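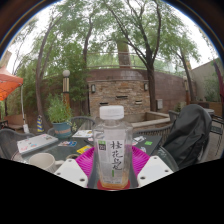

Ticket 498 concerns rule 4 of the Follix collection guideline, "no open or part-full liquid containers within arm's reach of unprotected electronics." Rule 4 was written for indoor benches with a fixed arm, and it does not say how to treat hand-held gripper sessions on shared tables. The bottle between the magenta fingers still has a little amber tea in the bottom, its white cap is on, and there are closed laptops on the table to either side of it. Under the present wording a reviewer can pass or fail that setup depending on how "open or part-full" is read.

Component: guideline text, section 2 (objects and surroundings)
Reported by: Tomos Jenkins
Assigned to: Hywel Pugh
Severity: minor
Status: closed, text changed

Steps to reproduce
Open the review queue in Brinda. Filter on outdoor tables, hand-held gripper, bottle class. Have two reviewers apply rule 4 without talking to each other. Compare.

Expected result
Same verdict from both.

Observed result
In a batch of 103 episodes the reviewers disagreed on 46. All 46 involved a capped bottle with some liquid left in it. Empty bottles and open mugs gave no disagreement.

Log

09:10 – T. Jenkins
Opened. The checker flag is R4-AMBIG. I have set the batch to hold so that it does not go out to Yorath with mixed verdicts.

09:45 – H. Pugh
Can reproduce. The checker reads "part-full" from the object tag and ignores the cap field. The reviewers who passed the episodes were reading the cap field first. Neither is wrong by the text.

10:20 – T. Jenkins
Tried removing "part-full" altogether. This clears the 46 but also clears an uncapped cup with coffee in it, so I put it back.

11:05 – H. Pugh
Proposed wording:

4a. A container with its cap fully closed may be used at any fill level, provided laptops on the same surface are closed.
4b. A container with no cap, or with the cap off, must be empty if it is the object being grasped.
4c. Cups and mugs that are not part of the task are moved out of the path of the gripper before recording starts. They need not leave the table.

11:30 – T. Jenkins
4a and 4b fine. On 4c, "path" needs a number or we will have the same ticket again in a month. Also, squeezing a soft bottle hard can push liquid past a badly seated cap. I would add a check by hand.

13:15 – H. Pugh
Added to 4a: "Turn the bottle upside down away from the table and check for drips before the first grasp." Added to 4c: one forearm's length on both sides of the grasp point. Not a measured figure, but operators outdoors do not carry a tape.

14:40 – T. Jenkins
Reran the checker on the held batch with the cap field enabled. R4-AMBIG count is zero. Two episodes now fail under 4b, correctly. Released the rest to Yorath.

15:05 – H. Pugh
Older data: there are 919 bottle episodes in the Wernisetti archive with no cap field. These stay under the old verdict and are marked "R4 legacy". Please do not re-review them by hand unless a customer asks.

15:10 – T. Jenkins
Agreed. Closing. The wording goes into the August revision.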